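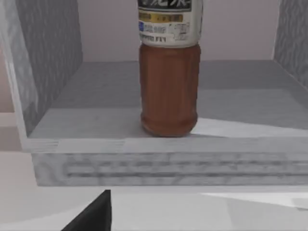
Moving coins off Flirnus before the withdrawal fee changes: worth it or not?

Board: Exchanges and Wallets

prarnine_holder
Good evening to all. English is my second language, so please excuse me if some words are not exact.

I keep a small part of my savings on Flirnus. Last Wednesday I received the notice that the withdrawal fee will no longer be flat. It will follow the network load, and the exchange will add its own margin on top. The notice does not say how big this margin is. I wrote to support and received a polite answer which repeated the notice.

My position is 3851 units of Prarnine and a little bitcoin. The bitcoin I will move in any case. My question is only for the Prarnine. If I withdraw now, I pay the old flat fee one time, but then I lose the staking reward for the current period, which ends in January. If I wait, I keep the reward but I do not know the fee.

What would you do in my place? I do not need the money soon.

coldstorage_kt
Withdraw. When an exchange can't tell you its margin, assume the margin is whatever they feel like that day. You are weighing a known cost against an unknown one, and you say you don't need the money. The staking reward is small anyway.

mellowbasis
I disagree with the above. The reward on Prarnine is paid at the end of the period, so if he leaves now he loses all of it, including the months he already waited. I did the same calculation for my own coins and the fee would have to go up nine times before leaving early makes sense. Is it possible? Yes, on a very bad day. But you can choose your day.

coldstorage_kt
You can choose your day until withdrawals are paused on that day. We all remember Virkirano.

mellowbasis
Virkirano was lending out customer coins. It is a different thing from a fee change, and I think it is not fair to put the two together every time somebody changes a price list.

prarnine_holder
Thank you both. I should add one detail which I forgot. My coins on Flirnus are in two parts. The larger part is staked, but 994 units are free, I bought them later and I never locked them. So perhaps the decision is not the same for both parts.

coldstorage_kt
Then move the free ones tonight. There's no argument for leaving those.

prarnine_holder
Yes, I think so too. I will send a very small amount first and wait until it arrives in my own wallet. I have a Mahmoudi hardware wallet, which I bought last year and used only for bitcoin until today. Does anybody know if it shows Prarnine correctly? On their page it says "supported", but in the list of the desktop program I do not find it.

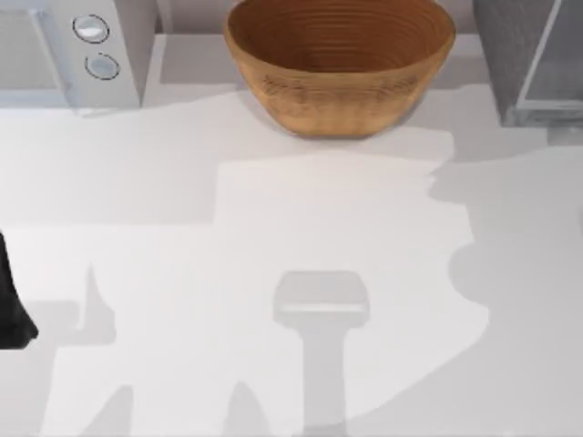

gridbot_dad
It does, but you have to turn it on. Settings, then Assets, then show the ones marked as experimental. After this you must restart the program or the address is not created. Also check the address on the small screen of the device and compare every character, not only the first and the last ones.

prarnine_holder
I found it, thank you very much. The address on the device is the same as in the program.

tuesdaycandle
Sorry to bring it up, but does Prarnine need a memo on withdrawals from Flirnus? I remember a memo field.

gridbot_dad
Only when you send to another exchange. For your own wallet the field stays empty.

mellowbasis
Please write down the date and the fee of each transfer. Where I live, moving between your own wallets is not taxed, but the fee itself can be a question, and later it is very difficult to find these numbers in the Flirnus history. Their export file goes back only 3 months.

prarnine_holder
I did not know this about the export. I have downloaded the file now.

The test amount arrived at 9 in the evening, and the rest of the free coins one hour later. For both I paid the old fee. The staked part I will leave until the period ends. I understand that coldstorage_kt does not agree, and I respect the reason, but I would be sad to lose the reward so close to the payment.

coldstorage_kt
Your coins, your call. At least turn off the automatic renewal, or they'll lock them again the minute the period is over.

prarnine_holder
Where is this setting? I see only "extend".

mellowbasis
In the web version, under the staking position, three dots on the right. In the phone app it is missing, I asked them for it already in spring.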